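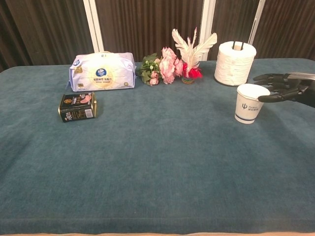 *The prize table, blue cloth and all. Tissues, tin, flowers, shuttlecock.*

**Raffle news from Wokholm Court**

The summer raffle is on, and the prizes have once again come out of residents' cupboards. Marjorie Mellor asked for "small, cheerful things, nothing with a plug," and small they certainly are.

I have my eye on the tin with the sliced meat on the label, which says 180 grams and could make a decent lunch for one or a tense one for two. Bindu Nambiar wants the pink flowers. They are artificial, so they should outlive anything on my balcony – a low bar. The feather shuttlecock is for kicking, and Aminu Mohammed has offered lessons in the courtyard to whoever wins it, knees permitting. As for the tissues, every raffle needs something for the losers to look at with longing.

We have sold 155 tickets out of 342, so your odds are still better than they will be in July. Tickets are at Amarachi Afolabi's door, second floor, before supper please. She can't make change for a twenty and is tired of saying so.

More prizes are welcome. Candles are not – we still have last year's.

– Ngozi Ogundipe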